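The Street That Gave Up Its Bin Day

When Els Mulder moved to Gerusstead, she put out a full wheelie bin every week and thought nothing of it. Three years later, her household of four puts one out every second month. The neighbours are catching up fast.

Gerusstead is a town of 3,000 people with one bakery, two pubs and a compost scheme that has become the talk of the valley. It's called Faltesora, a name borrowed from the old dairy where it began, and at last count 734 homes had signed on. Each gets a lidded kitchen pail, a fridge chart and a spot on the pick-up run, which is done by cargo trike before breakfast. I rode along one cold morning in June and loved every minute of it (the hills less so).

What struck me first was how cheerful it all is. People come out in their dressing gowns to hand over their peelings and have a yarn. One man on Dairy Lane wanted to know if he could add the lining from his old wool coat. Yes, if it's pure wool – and he went straight back in to check the label. 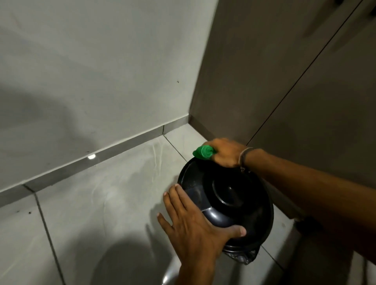 The scheme grew out of a simple grumble. The council tip was filling up, the fees had climbed again, and Mulder, who had run a plant nursery for years, was paying good money to truck in compost from two hours away. "We were buying back what we'd thrown out," she says. She talked the owners of Timmermans, the bakery, into giving her their stale bread and coffee grounds, built three bays out of old pallets and waited for spring.

The first batch was a stinker. Too much bread, not enough brown stuff, and a smell that reached the bowls club. The second was better, and the third grew pumpkins the size of footstools. By then people were turning up with buckets of their own.

These days the heaps sit in long rows behind the dairy, steaming away like a line of kettles. The hottest reached 73 degrees last summer, a bit warmer than Mulder likes, so it got a good turn and a hose down. She checks them with a long steel probe and a notebook so stained I could hardly read the cover. Finished compost goes back to members by the bag, and whatever is left heads to the school garden and the orchard on Nikton Road, where the plums are something special.

Joining costs 99 dollars a year, and there's a waiting list for the streets over the creek, where the climb is too much for the trikes. A second-hand electric one is on its way. Mulder has already promised me a go on it, and I've told her I'll bring my own peelings.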